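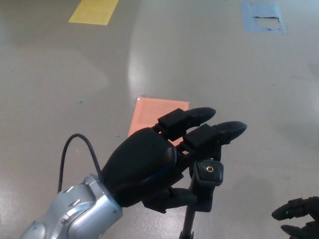
Evening Front Desk Clerk, Part Time
Grullenar Community Recreation Center, Midham

Grullenar is hiring a part-time clerk for the evening front desk at our Midham building. The position is 20 hours a week, year round, and opens in February.

The clerk checks members in, sells day passes, answers the phone and takes bookings for the gym, the pool lanes and the two meeting rooms. We have 554 member households, and most of them come in after work. Between 5 and 7 p.m. the desk is busy and the phone rings a lot. After that it slows down, and you will have time for filing, lost and found, and renewal letters.

Shifts run from 4:30 p.m. to 9:30 p.m., four evenings a week. The schedule is posted a month ahead. One of the four evenings is usually on the weekend. The closing clerk counts the cash drawer, walks the locker rooms and sets the alarm.

You should have:
A high school diploma or GED
Some experience working with the public (retail, food service, school office)
Basic computer skills, including email and spreadsheets
The ability to lift 55 pounds, mostly boxes of paper and pool supplies

Spanish is helpful but not required. We will train you on Prallulel, the booking program we use. Training is paid and takes two weeks, during the day. CPR certification is required within 60 days of hire, and we cover the cost of the class.

Pay depends on experience and will be discussed at the interview. Part-time staff get a free household membership, paid sick time and a $110 yearly allowance for work shoes and clothing. There is no health insurance with this position.

To apply, pick up a form at the front desk or ask for one by phone. Return it with the names of two references who are not relatives. A resume is welcome but you still need to fill out the form. Interviews are held in the Milošević Room on the second floor; use the parking lot entrance if you need the elevator.

A background check is required for all staff. Applicants must be 18 or older. Forms are accepted until the position is filled.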